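Sekard Teaching Handset – teach a task from across the bench
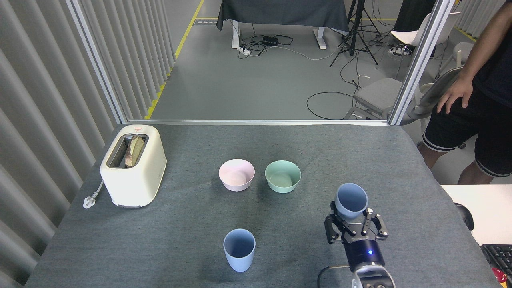

Photo: Recep Baysal / Jotutard

The Sekard is a hand-held controller for showing a robot arm a task by remote control. The operator holds the handset and moves it as they would move their own hand. The arm follows, and a trigger under the first finger opens and closes the gripper. Each run is saved from start to finish and can be played back, trimmed or thrown away.

Tableware is a good first job for a new operator. Cups and bowls on a felt-topped table give plenty of practice at different heights and angles – a tapered cup has to be gripped squarely or it tips. Most people need 30 runs of one task before their movements settle down.

The handset weighs 184 g and works in either hand. The base unit stores 1,364 runs before anything has to be moved off it. A slow mode cuts the arm's speed for close work, such as lifting a cup from beside a bowl.

Keep the emergency stop within reach of whoever is running the session. The handset's pause button is not a safety device and must not be used as one.

In the box: handset, base unit, charging lead, wrist strap, printed guide. Arm and gripper sold separately. Fits all Karabulut arms with the 700 series wrist.

Demonstrations at our Butthorpe workshop on Saturday mornings, by booking only. Spare triggers and straps are listed under Parts.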